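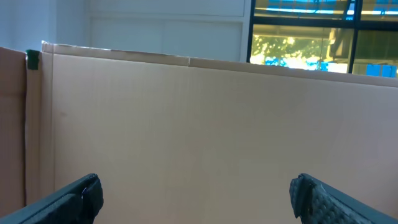 Do I need to buy anything to start a snack and coffee corner at work?
Nope! I started ours at Stutura with a shelf, a kettle and 600 sticky labels I'd ordered by mistake. Flat tan cardboard like this makes a fine back panel if your shelf sits against a drafty wall (ours does).

How do people pay?
Into the jar, whenever they like. I check it at 9, before Nnamdi Aliyu gets in and wants change. 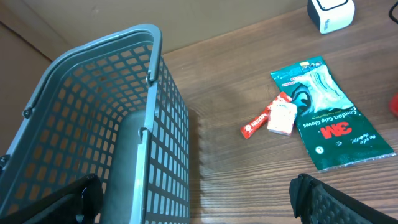
What if I only want one thing?

Take one! You don't have to join, and visitors from upstairs are welcome too.

Is there decent coffee?
Depends who you ask. Halima Ajayi brings beans in November, and the rest of the year I'm happy with instant. 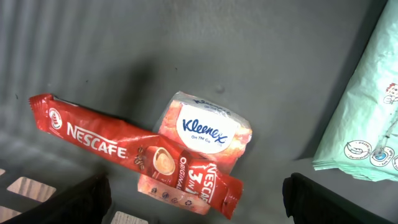 Nescafé stick, red wrapper

Can I leave my own stuff?
Sure, just put your name on it.
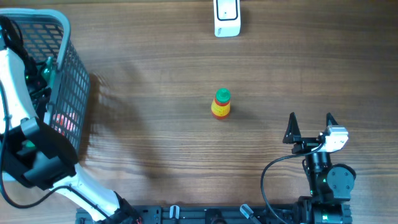 Green cap, red and yellow label

Who do I ask about refills?
Me, any time before 7.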